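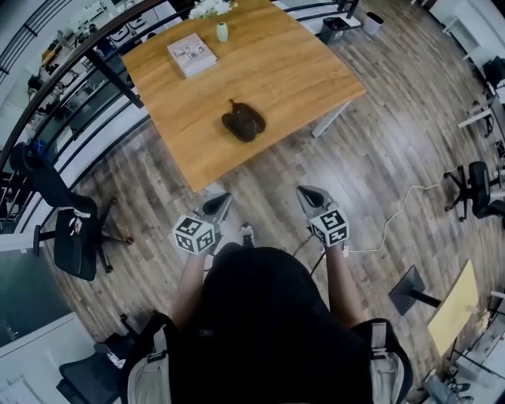
Ambros Wieser bought his office table before he had an office to put it in. It came from a school clearance in Kourkoulas, cost him 40 euros and spent a winter under a sheet in his brother's garage.

When his translation firm, Clarkik, took the upper floor in February, the table went in first. The desks came later. It has no computer on it and no drawer, and staff are asked not to leave cables or post there overnight.

"People need one surface in a workplace that isn't anyone's," Wieser says. "They read at it, or they stand there and talk for five minutes."

A wooden top needs a little care in a busy room. Pantelis Tzanetos, who restores furniture in Isum, tells his customers to wipe up water at once and to oil the top twice a year. He uses a thin coat, leaves it for 16 minutes and rubs off whatever is left. Vases are the usual culprits for pale rings, he says, and a cork disc underneath costs next to nothing.

Cut flowers should have fresh water every other day. Books can stay out, but move them now and then, as wood that gets daylight changes colour and the covered patch does not.

Wieser has 26 people on his staff now and has been offered a larger table. He has turned it down twice.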